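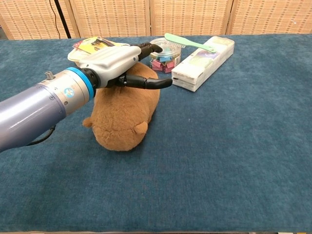

Two-finger gripper open over the plush toy, with the clip jar and white box behind.

Gripper comparison, progress to the end of January
Last updated: January

We have now logged 171 grasp attempts with the Lakar two-finger gripper on the Hestlow bench. The plan promised 2000 across both grippers by the end of the grant, and at this rate we will not get there.

The Lakar sales sheet says it handles soft and rigid items without retuning. We doubt it. Plush toys went well, but they forgive almost anything. Flat packages were poor, and we changed the grip force 4 times to get through one set of objects. Until those settings are fixed, please don't read the early success rate as a result – it mixes several setups.

The Marino gripper arrived late and has had only 3 short sessions. It looks slower. We can't say yet if it is any better, and the one good session used easy objects.

Drestis, our logging software, dropped up to 4 minutes of force data in a session. We now keep a second copy on the controller.

Next period we will freeze the force settings, rerun the Lakar set from zero and give Marino the same objects in the same order. We ask to cut the target and keep the budget line for spare fingertips. We would also hold off on buying a second arm – nothing so far supports it.

0 comments | 3 shares
Contact the Hestlow project office | Back to top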